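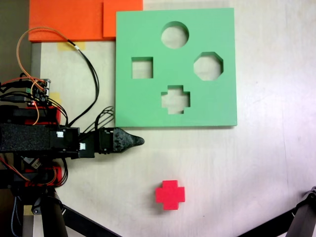 Print this page | E-mail this page

Section 8. Comparing grippers on the Telberg arm

Read this section before you order new fingers, and preferably before you promise anyone that new fingers will fix the problem. Most of the gripper complaints that reach the Sarkthorpe bench are complaints about something else: a loose wrist screw, a cable that pulls, a camera that has been nudged. Swapping the gripper hides these faults for a day or so and then they come back.

The procedure below applies to the printed Kan fingers and to any other finger set that fits the same wrist plate. It assumes a Jinuver controller that has already been set up and calibrated. If yours hasn't been, go back and do that.

What you need

A foam shape-sorter board and the blocks that go with it. A foam board gives a little, which is kind to the fingers and also flatters them. Keep that in mind when you read the results.

Masking tape for marking positions on the table.

A notebook, or a shared sheet if you trust everyone to fill it in the same way. Garnet MacLeod's team used a shared sheet for most of February and ended up with several different meanings of "dropped."

Before you start

1. Power down the controller and wait for the servo lights to go out. The arm will sag when torque is released, so support it by hand.

2. Check every screw at the base of the finger. Printed parts creep under load, and a screw that was tight last month may not be now. Snug is enough. If you crack a printed boss you will be printing another one.

3. Move the arm by hand through the reach you plan to use and watch the cables at the wrist. Nothing should go taut, and nothing should hang between the fingers and the block.

CAUTION: Do not tie the wrist cables down tightly to make them look neat. The wrist needs slack to turn. A tight bundle acts like a spring and will push the gripper off target in a way that looks exactly like bad calibration.

4. Mark the board corners and the block's starting position with tape. Mark the robot base too. People remember the board and forget the base.

5. Power up and home the arm. Home it again. If it does not return to the same place both times, stop here. There is no sense in comparing fingers on an arm that can't find home.

Running the comparison

6. Fit the first finger set. Write down which print it is, including the material. "The black ones" is no use to the next person.

7. Run eight attempts with one block and one hole. The cross is the best choice because it punishes small errors in wrist rotation. The circle will forgive nearly anything and tells you almost nothing about rotation. We have seen whole reports written on the strength of the circle.

8. For each attempt, record three things separately: whether the gripper picked up the block, whether the block stayed put in the fingers on the way over, and whether it went all the way into the hole. A block resting crooked on top of the hole counts as a failure, however close it looks.

9. Do not help. A tap on the table edge or a quick straightening of the block between attempts changes the result. If you do touch something, cross out that attempt and run it again.

10. Swap to the second finger set and repeat from step 6 with nothing else changed. Same operator, same lighting, same block.

11. Refit the first set and run it again. Everyone wants to skip this step. If the first set now scores differently from its own earlier run, the difference between the two sets probably means less than you hoped.

NOTE: The controller has a grip force setting that goes up to full. Leave it at 2 for all runs. Raising it partway through to rescue a struggling finger set is the most common way these comparisons go wrong. If you want to know what a higher setting does, that is a separate test. 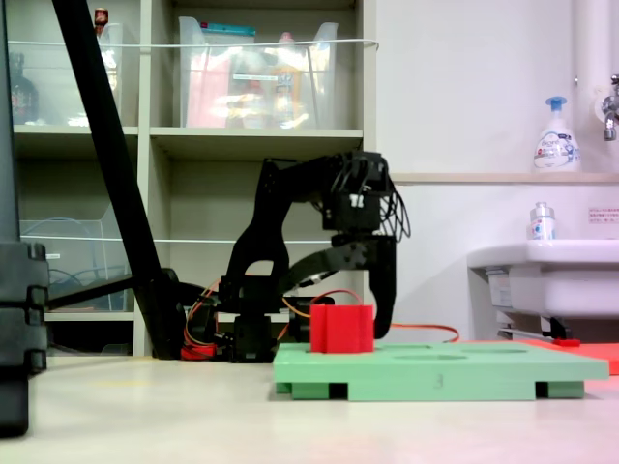 Changing the board and the block

Once the flat-board runs are finished, it is worth repeating them with a raised board. The arm has to come in higher, the wrist bends more, and a long finger that did well on the table may start to touch the board before it has closed. Siu-ming Choi found that the finger set ranked best on the flat board dropped to last on a raised one. We have repeated this on one other arm and got a weaker version of the same effect. Treat it as a warning to check, and no more than that.

12. Place the raised board so that its near edge is well inside the arm's reach. At full stretch the arm droops, and you will be measuring the droop.

13. Jog the open gripper down beside the block at low speed. Stop when the tip has 2 mm of clearance above the board surface, and save this as the new pick height.

14. Close the fingers on the block without lifting. Look from the side as well as from the front. If the block tips as the fingers close, adjust the approach and save it again.

15. Run the same eight attempts and record them on a new page.

CAUTION: Keep one hand near the stop button during step 13. The controller's contact detection is described in its own manual as reliable. In our experience it notices a table and often misses foam.

About the camera view

Pick one view for scoring and stay with it. An overhead view is good for rotation and poor for height. A low side view is the reverse, and the gripper tends to hide the block at the moment you most want to see it. Gopinath Pinto scores everything by eye from beside the table and uses the recording only to settle arguments. That is slower, but his numbers hold up when someone else repeats them.

About claimed finger life

The sheet that comes with the print files gives a life of 4000 closures. We don't know how that figure was reached, what was being gripped, or at what force setting. Inspect the tips after every session and replace a finger when the rounded end shows a flat spot or the layers begin to separate.

If the results are close

They usually are. When two finger sets come out within an attempt or so of each other, keep the set that is already on the arm. Eight attempts cannot settle a small difference, and refitting costs you a calibration check every time. If you need a firmer answer, run the whole procedure again on another day with another operator, and do not show that person the first set of scores.

Results and corrections to this section go to So-ying Tseng at the Sarkthorpe bench. Include the failed runs.

Contact | Copyright Sarkthorpe | Back to top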